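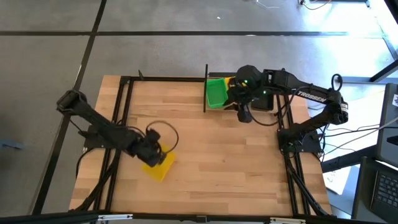 Forum: Teleoperation and Hand-Guided Teaching
Thread: Two-arm bin tasks - should one operator drive both arms?

yurani_yupanqui
Operations lead, Halau training floor

I would like to open a discussion on how we record demonstrations for tasks in which each arm attends to its own bin. The table has the yellow bin on the left arm's side and the green bin near the right arm's gripper. The written procedure states that a single operator controls both arms for the full length of the demonstration. Several of our newer operators have asked whether they may work in pairs, one person to each arm.

The January set contains 1057 accepted demonstrations, all recorded by single operators. Before the procedure is revised I would appreciate the views of other sites. Please state how your operators are trained, as that affects the answer a great deal.

h_retamal
Horacio Retamal, Ogunleye

We tried pairs and stopped. Two people do not share a sense of timing. The left operator finishes, waits, and glances over at the right operator, and the recording then contains a long pause in which one arm hangs still. A policy trained on those recordings learned the pause very faithfully. We spent a week trimming files.

My recommendation is to keep the single operator and lengthen the practice period before anything is saved.

binside_quinn

I must disagree with the previous post, at least in part. Pauses are a matter of instruction. Our pairs are told that an idle arm returns to its rest pose at once, and that the person holding it does not wait for a signal from the other side. With that rule in place we have no more dead time than we had with single operators.

The larger concern for us was fatigue. One person watching two grippers tends to attend to one and let the other drift. We saw a bin pushed along the table on many occasions when the operator believed it was being gripped.

h_retamal
Horacio Retamal, Ogunleye

I accept the point on fatigue. I do not accept that pairs solve it. Shorter sessions solve it. Our operators stop after 74 minutes and change places with the person doing review.

Regarding bins being pushed: a shallow bin should be approached at the rim, with the fingers open on either side of the wall, and closed before any sideways motion. If the bin tilts when the fingers close, the operator should hold still, let it settle, and then lift. Most of our rejected files from the first month showed the lift starting too early.

marrow_and_pine

Is the tilt a reason to reject? At our site it is not. We keep any demonstration where the operator recovers without outside help. The robot will tilt bins when it runs on its own, and it should have seen a person correct for that.

yurani_yupanqui
Operations lead, Halau training floor

At present our reviewers accept a tilt if the bin is set down flat before the end of the recording. They reject any file in which a hand enters the work area. The procedure is silent on bins that slide, and I can see from this exchange that it should not be.

I should add that we store the two arms as one stream. If pairs were permitted, we would need to record who was driving which side, and the Hovix log has only one operator field.

binside_quinn

We added a second field through the notes column. It is not elegant, but it can be searched.

On slides, may I suggest a distance limit. Ours is 3 inches from the starting position. Past that, the operator ends the recording and resets the table.

h_retamal
Horacio Retamal, Ogunleye

A distance limit is sensible - provided the reviewer applies it and the operator does not. Operators who are judging distances are not watching the grippers.

lulura_support

For those using Lulura review sheets, a free-text line can be added under the outcome box. Existing sheets will not be altered by the change.

yurani_yupanqui
Operations lead, Halau training floor

Thank you all. For the next set we will retain single operators, shorten the sessions, and ask reviewers to mark slides separately from tilts. A small batch by pairs will be recorded under its own label so that the two can be compared without mixing them. I remain undecided on marrow_and_pine's rule for recoveries and would welcome further comment, particularly from any site that has trained on both kinds.

marrow_and_pine

We have, although not on bins. I will ask whether I may post the results.

Last updated: 10 March 2023

Related threads
Leader arm drift after a long session
Naming conventions for rejected demonstrations
Review sheets: one outcome box or several?
How much practice before the first saved recording
Cable slack at the wrist during wide reaches
Resetting the table between recordings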